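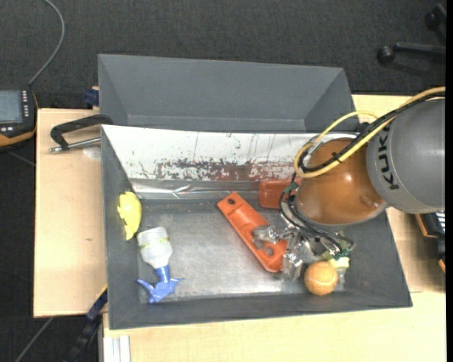
Speaker notes - "The One Bin Rule and Other Promises"
Keerthana Naidu, 23 April 2022
Slot is 30 minutes. Leave 6 for questions, they will want more.

Opening
Ask for hands: who has a bin, drawer or box at home for things that don't go anywhere else? Wait. Keep my own hand up.
Then ask who knows what's at the bottom of it. Most hands go down. Don't milk it.

The claim I'm arguing with
Every tidying book I read for this talk (19 of them, and I'm not proud) says some version of "give it a bin." The bin gets the credit for the tidying. I doubt it. A ball, a plastic bar with a hole in the end and a boxy thing with rounded corners don't become a category because they share four walls. They were clutter on the table and they are clutter in a bin.
Pause here. Someone usually says "but the table is clear." Fine. Grant it and move on.

What I tried
The spare room on Morrison Street, starting in September. Open bins, no lids, no labels at first. Rule: anything left out at bedtime goes in. It took two weeks before I was buying tape I already owned.
Then labels. The labels were right for a while. After that they were decoration.
Mention the Giltent lids? Only if running short. They fit, I stopped lifting them, the end.

On color
The books love sorting by color. It photographs well. But if half the stuff is orange, you've sorted nothing, and you still have to dig for the one orange thing you want. SLOW DOWN on this part, I rushed it at Altex and lost the back row.

What seems to work (say "seems")
Open bins beat closed ones, for me. Light gray or dark gray makes no difference I could find, whatever the catalog says.
Keep it shallow enough to see the floor of the bin between the things.
Balls go in last or they roll under everything else. Sounds silly, saves time.
Empty it on a set date. If you can't say what a piece belongs to, ask the household once, then let it go. I kept a plastic strip for years because it looked like part of something.

Likely pushback
"My system has worked for years." Ask to hear what's in it, without looking.
"Kids need bins." Kids need a floor they can walk on. The bin is one way to get there, and I have no quarrel with it.
The Draner method: I haven't tried it, so don't pretend.

Close
Homework: tip one bin out tonight, put back only what you can name. Handout is on the chairs by the door. Thank the hosts, collect the clicker.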